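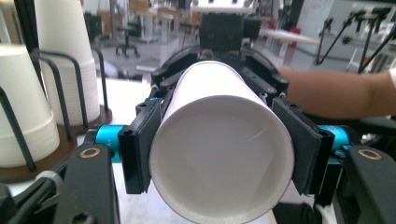
A paper cup held on its side between the pads of a hand-held gripper, with stacked cups in the wire holder at left.

July
By Eldana Assefa

The Pollik hand-held gripper is used at the Kukar laboratory for bench work with light household items. It is carried by the operator and has two fingers, each fitted with a replaceable pad and joined to the body by a blue anodized fitting. The gallery on this page accompanies the summer service of the cell and is published for operators, visiting staff and the maintenance group at Lencho, where the spare parts are kept.

The cell consists of one white worktable, the hand-held units assigned to it, and the stock of cups and other items used for checking grip. Each unit is signed out against its service card. A unit whose card shows 334 hours or more since its last service is withdrawn and may not be signed out again until the card has been closed by the service lead.

Pads are inspected first. The operator opens the fingers fully and looks along the face of each pad for lifted corners, hard spots and trapped paper dust. Dust is removed with a dry brush. Solvent must not be used on the pads or on the backing plates. Pads are replaced in pairs, and both are entered on the card under one line. The old pads are bagged and returned to Lencho with the unit number written on the bag.

The fingers are then checked for play. With the body held still, each finger is moved gently from side to side at the tip. A small amount of movement is normal in a used unit. If one finger moves noticeably more than the other, the screws at the joint are tightened a little at a time, alternating sides, and the check is repeated. The blue fittings themselves are not to be opened at the bench. Units needing work inside the joint go to Lencho.

Brass ring bushings in the body are wiped clean and examined for scoring. No oil is applied. During the spring service, 12 bushings were found with oil residue and had to be removed and cleaned, and operators are reminded that the instruction on the service card takes precedence over the older Erier handbook on this point.

Cables should be followed by hand from the body to the connector, with the unit switched off. Any cable that has flattened, or that pulls tight when the fingers are fully open, is replaced before the unit returns to the table.

The last part of the bench check is carried out with paper cups. A cup deforms easily and shows uneven closing sooner than a rigid block does. The operator turns the cup on its side, closes the pads on the wall and holds for a count of 22. The cup is accepted if the rim stays round and the wall shows no crease when released. Three cups are used for each unit, and a fresh cup is taken every time.

Where two units are to be used together, they are also checked as a pair on the same cup, one unit toward the rim and the other near the base.

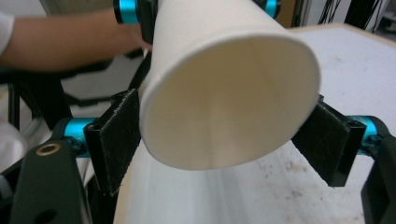
The pair check is recorded on both cards. Each operator closes slowly and calls out when the pads make contact, and neither unit is moved until both calls have been heard. If the cup twists, the units are opened, exchanged between operators and tried again. A twist that follows the same unit indicates a pad or joint fault in that unit. A twist that stays with the same operator is usually a matter of wrist position and is handled by the bench supervisor during normal instruction.

After the check, the table is wiped down and used cups are discarded. Cups that have been gripped must not go back into the holder. The units are stored with the fingers half open so that the pads do not rest against one another overnight. The service card is signed, dated and left with the unit.

Requests for pads, screws and cables should be sent to Lencho by noon for same-day collection. Questions about the procedure, including differences from the Erier handbook, may be addressed to Eldana Assefa at the Kukar laboratory. The next service of the cell is planned for the autumn term, and the service cards will be reissued before then with a separate line for the pair check.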